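A Rule Book for the Hand-Held Gripper

June 2024

Erkaneo's collection manual ran to 83 pages before anyone outside the company asked to read it. The current edition is shorter. It covers how operators hold the tools, how recordings are accepted or thrown out, and what has to be written down when something in the room changes. Three other firms now work from it, with local edits.

The manual applies to hand-held grippers, the kind a person carries through a kitchen task while a camera on the tool records the motion for later training. There is no arm to fence off and no emergency stop to test. Most clauses in the usual robot safety documents have nothing to attach to. Svitlana Karpenko, who edits the manual, started instead from the reject log.

In April the log held 1,211 rejected recordings. The largest group failed on marker visibility. When two operators work at the same table, or one operator uses a tool in each hand, each tool's position is checked partly against the marker block on the other. A sleeve or a lid over the block for more than a moment breaks the track.
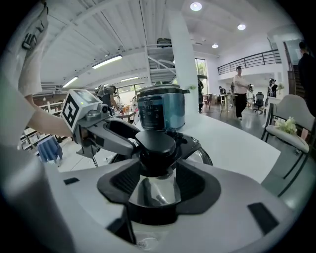

Section 4 therefore sets a working posture. Forearms approach from the side of the table, and the marker face stays turned toward the opposite tool for as long as the task permits. Sleeves are short or rolled above the wrist. Straps and lanyards are tucked in before recording starts. An operator who loses the track finishes the motion, sets the object down and marks the take as failed. Restarting in mid-motion is not allowed, as it produces a jump that the filter may read as a valid movement.

Section 5 deals with appliances. Any cooker or kettle used as a prop is recorded cold, and water is permitted only in tasks that name it. If a control panel has power, the cord must be routed behind the appliance and away from both operators. Polished steel is allowed, although ceiling lights reflected in it cause trouble for some trackers. The manual asks for one calibration pass per appliance and another whenever the lighting is changed.

Section 6 covers other people. Offices and shared rooms are accepted as recording sites because the data is meant to include ordinary backgrounds. Everyone within view has to have signed a consent form for the site, including visitors. The site lead keeps the forms for as long as the recordings exist. A person who withdraws consent has every affected take removed, and the removal is logged by take number.

The acceptance threshold has drawn the most argument. A batch is about 3,000 takes, and the manual requires a human check of every one that the filter flags, plus a random sample of the remainder.

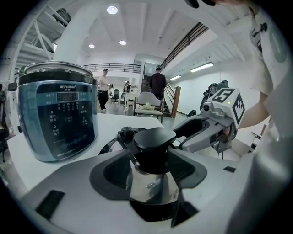
Stepan Vasylenko considers the random sample too small. In his view a filter tuned on one site will pass bad takes at the next, and the sample should be doubled for the first batch from any new room. He would also like the posture rules to be graded, so that a brief loss of the marker during a pour is treated differently from one during a reach.

Karpenko accepts the first point and has drafted a clause for it. She is against grading. Reviewers at Bulero tried a graded scale on a set of 1,035 takes and disagreed with one another too often for the scores to be used.

The next edition will add a page on tool wear, mainly finger pads and loose marker blocks, with an inspection at the start of each shift. Comments on the draft go to the site leads, who forward them with the section number and the proposed wording.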